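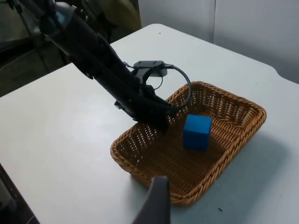 藤编的浅托盘，放在桌上到底能装什么？

能装一切你每天要摸好几遍、又总是找不到的小东西：钥匙、胶带、便签、孩子的积木、遥控器。边不高，手一伸就拿到，眼睛一扫就知道里面还剩什么。它不适合装粉末和针头线脑，编孔会漏。

好，正题来了！这一期的"桌面角落"栏目，我要用一整条的篇幅来写托盘，而且是浅的、带编边的那种。上一期问大家家里哪一件收纳用品用得最久，回信一共586封，编辑部的邮箱塞得满满当当，我从头看到尾，看了好几个晚上。塑料抽屉盒、饼干铁罐、鞋盒都有人投，可是提到藤编、柳编、草编的信，读起来就是不一样，写的人会写颜色，会写它从哪里来，会写搬了几次家还带着。有一封信说家里那只托盘比孩子年纪还大，孩子学爬的时候啃过它的边，牙印还在（我真想看看那圈牙印）。

图上这一只属于我最喜欢的类型：圆角的长方形，矮矮的，沿口一圈粗辫子，侧面编得疏，透光，底下编得密，斜着走纹，颜色也比侧面深一点。侧面疏，看着就轻；底密，放小物件心里踏实。白桌面配这种棕黄色特别好看，再搁一块亮蓝色的方块进去，整张桌子一下子就有了精神。我把这个搭配记在本子上了，准备回家照抄，蓝色换成我那只用了很多年的蓝墨水瓶。

说说挑的时候看哪里。第一看沿口。用手指顺着摸一圈，接头应该藏在里侧或者底下，摸到扎手的断茬就换一只。沿口粗的比细的耐用，因为我们拿托盘十次有九次是抓着边提的，力气全在那里。然后把它放平，按一按四个角，看翘不翘。手编的东西有一点点不平很正常，翘得厉害的，放杯子会晃。底部翻过来看，编条收尾要压住，不能支棱着，不然会刮桌面。颜色不用追求均匀，同一只里有浅有深才好看，时间长了还会慢慢变沉。

有读者问买多大。我自己的办法很笨：先拿一张旧报纸，折成想要的大小，铺在桌上用三天。三天里如果老是嫌它碍事，就折小一圈再试。我试下来，放在书桌右手边的那只，长边19厘米最舒服；放在餐桌上大家一起用的，可以大很多。Trunow的读者小组甚至做过一次"报纸托盘周"，大家把折好的报纸铺着吃饭、写作业，最后有一半人发现自己根本不需要那么大的托盘。我读到这里笑出声来，我家就有一只买大了的，现在装毛线。

再说斜着放。我以前总把托盘跟桌边对得整整齐齐，后来有一回随手一搁，歪着，长边冲着自己的手，结果顺手极了！右手伸出去的方向本来就是斜的嘛。从那以后我家书桌上的托盘都是歪的，家里人来一次摆正一次，我再把它歪回去。左撇子的朋友请反过来试试，试完写信告诉我，我手头左撇子的经验实在太少。

里面放多少？我的意见是宁可少。浅托盘最怕堆，一堆起来就变成了垃圾筐，下面那层永远见不到天日。我给自己定的规矩是里面的东西不许叠两层，叠了就当天清。清出来的东西也别急着找新家，先放进一只纸袋，过14天还没去翻过的，就可以送走或者扔掉了。这个纸袋法是从Kuruc街坊杂货铺的留言板上抄来的，我用到现在，扔掉的笔帽和不知道配哪台电器的螺丝，数量惊人。

孩子多的人家，可以试试"一盘一玩"：托盘里只放当天要玩的那一样，一组积木，或者一盒蜡笔，玩完连盘端走。好处是收拾有了边界，小孩也看得懂，东西回到圈里就算收完。刚学收拾的孩子，让他先从一块积木放起，放进去了就夸，夸得大声一点。积木选颜色鲜的，掉在地毯上也好找。边角太尖的硬玩具不要往编孔里塞，容易把条子顶松。

清洁其实简单。平时用软毛刷，我用的是一支退役的粉底刷，顺着编纹扫，灰都藏在辫子沿口的缝里。脏了用拧得很干的布擦，擦完放在通风的阴凉处，别晒，晒了会脆。洒了汤水就赶快吸干，翻过来晾，底朝上。天气特别干的时候，可以拿喷壶离得远远地喷一点点水雾，编条会软回来，也不容易断。梅雨天别贴着墙放，每隔几天挪挪地方。要是已经长了一点霉，刷掉以后用稀释的白醋擦一遍，再晾透，味道一两天就散了。

编条松了也能救。沿口散开一小段的话，把松掉的条子用湿布包上一会儿，软了以后重新穿回去，末端压进里侧，夹一只晒衣夹，隔夜再取。断了的可以用颜色接近的棉线缠几圈，我缠过一只，用的是芥末黄的线，缠完反而更喜欢它了。Cisel手作间九月份有一次藤编修补的下午茶，自带旧托盘旧篮子就行，工具那边都有，茶点也有（听说有核桃糕，我已经报名了）。

还有，Prasterham的旧物集市今年又办了，这次专门划出一排摊位给编织类的东西，我去的那天上午，最角落的摊上摆着一摞浅托盘，大的套小的，摊主让我随便翻。我翻了大半个钟头，带回来两只，一只给了邻居装大蒜，一只现在就在我键盘旁边，里面躺着一支铅笔、一块橡皮和半包薄荷糖。价钱就不写了，各摊不一样，早去的挑得多。

下一期想征集大家的"歪着放"照片，托盘、篮子、簸箕都算，编织的就行，新旧不论，破的更欢迎。文字请控制在200字以内，写写里面装的是什么，用了多久，有没有修过。寄到老邮箱，标题写上"托盘"两个字，我好分拣。入选的会登在栏目里，另外寄一支软毛刷，刷头是弯的，扫沿口特别好用！

"桌面角落"栏目编辑
2022年7月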